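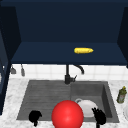

Ear of corn on the cabinet shelf.

Alemneh Boxing Club
Progress report to the Distard Fund, Jan 13, 2026

The junior programme met its attendance target in December, with 50 boxers registered. Two members won regional bouts on points and a third lost by split decision. Spending on headguards came to £325, within budget.
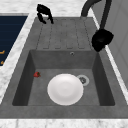

Next period

The club will enter three boxers in the Morkance novice show. Medical cards are being renewed.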